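Learning to write slowly, month four

My evening class finished in August and I have been practicing on my own for long enough to know what sticks and what doesn't. A few people asked how it was going, so I'm writing it down once.

The class was taught by Gil-soo Noh in the back room of the Idetholm library. He ran it for 17 weeks. The first three were nothing but horizontal strokes. I found that hard to take at the time, as I had signed up with the idea of writing out a short poem for my mother's kitchen. I still haven't done the poem.

What I do is simple. I get up at 6:15, make tea, and grind ink for ten minutes. Then I fill two sheets with the same character and stop. On work days that is all there is room for. If I try to squeeze in a third sheet I rush it and it looks worse than the first two.

Paper has been the biggest expense. The practice sheets from the shop in Worel come in packs of 188, and I go through them faster than I planned. I tried newsprint for a while. It soaks up ink so quickly that every stroke gets a fuzzy edge, but it was fine for learning where to put pressure. I went back to the better paper when I started on smaller characters.

Ink matters less than I thought. I bought a bottle of the ready-made kind and used it for a month, then went back to the stick. The bottle is quicker to set up and much harder to get out of a shirt cuff.

My handwriting with a regular pen has changed too, which I didn't expect. Grocery lists take longer. My sister says she can read my birthday cards now.

Brushes need more care than I gave them at the start. I ruined my first one by leaving it standing tip down in a jar overnight. Rinse in cool water until it runs clear, press the hairs into a point with your fingers, and hang it with the tip down.
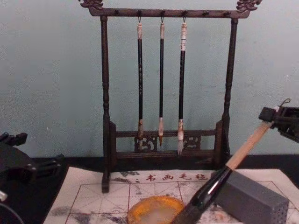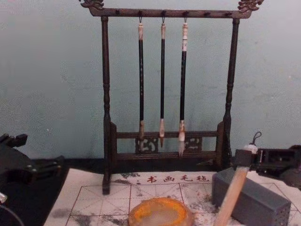

The next thing I want to work on is spacing. My single characters are passable, but when I put four in a column they lean away from each other and the last one is always squashed. Mr. Noh told us to fold the paper into squares first and I stopped doing that too early. I'm going back to folding for the winter.

He is planning a second class in the spring if enough people sign up. I've put my name on the list.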